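Ticket 3000 – Homis Facilities Desk
Opened: 2021-11-06
Requester: Tahmineh Azimi
Subject: Badge reader at Sperling workshop entrance rejects valid cards

Cards issued in June are refused at the workshop door. The same cards open all other doors in the building. 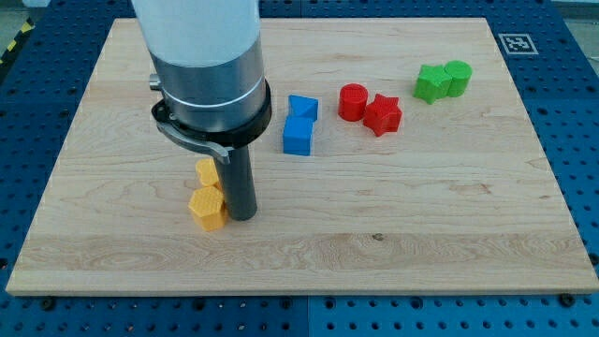

Sperling workshop, maple board on the blue perforated table.

Reader restarted; fault remains. Access list reloaded from Jernura – 20 entries were missing. Five cards retested and accepted.

Status: Pending confirmation from requester
Assigned to: Fongchan Somboon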